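Search this blog Go

On the Keeping of Household Papers

Aug 14, 2024

The purpose of this entry is to set out the method by which the papers of my late aunt's household were put in order. Several readers have written to request it, among them Ludmila Gajdoš, whose own family records are in a similar condition.

The papers arrived in 15 boxes. Most were utility bills, insurance letters and receipts from the Haddad furniture store, which closed many years ago. It was decided at the outset that no document would be discarded on the first reading. Each was placed in one of four groups: property, health, correspondence and undetermined. The last group was by far the largest until May, when Pieter Nkuna kindly reviewed it and identified a number of pension statements.

Letters were kept in the order in which they were found. Dean Ellwood has advised that sorting by date is preferable, and his view is respected, but my aunt filed by sender and her arrangement has been retained. Metal clips were removed and replaced with folded paper.

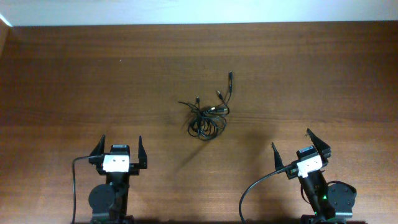 Tax records should be held separately, in a folder marked with the year. Copies of deeds are best stored away from the originals. In the present case the originals remain with Jarlath Brennan, and the copies are kept at my residence.

Questions regarding the index may be left in the comments. A second entry will address photographs and postcards, for which a different system was required.

Recent entries
Labeling Boxes for Long Storage
A Visit to the Bulora Reading Room
Notes on Ink and Damp
Correspondence with Anselmo Correa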